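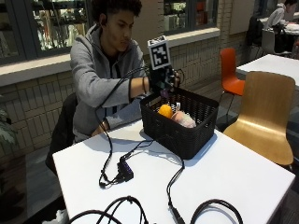
A black woven basket on the table, with something orange and something pale pink and fuzzy inside.

Lungile Naidoo owned 27 baskets when I visited her apartment in Tikwood this May, and I came home wanting every one of them. She keeps hats in them, and onions, and the dog's brush, and a whole winter's worth of scarves (the scarves get the big one under the window, obviously!).

Her favorite kind is the cheapest. It's the plain plastic basket with open-weave sides, the sort you find stacked by the door in any discount store, and she'll defend it to anyone. You can see through the lattice just enough to know what's in there. It rinses clean in the sink. And it's low enough that a hand goes straight in from the top, so things get put back almost as easily as they get taken out.

"A lid is where tidying goes to die," she told me, pulling a tangle of mittens out of one to show me the bottom.

I love this way of thinking. For years I bought boxes with lids and labels, and for years the soft toys lived on top of the boxes. Now there's one open basket on the table for the small fuzzy stuff, and everything gets dropped in before dinner - no sorting, no folding, done in a minute.

Baltasar Farías, who runs the housewares shop Ferier over in Plulside, sold 800 woven baskets last year and says black is the color people come back for. It hides scuffs, and bright things look wonderful in it. He's right about that. Put one orange thing in a black basket and the whole table cheers up.

His other tip is to leave the top third empty. Once things start poking over the rim, get a second basket, or give something away. Lungile has so far always gone with the second basket.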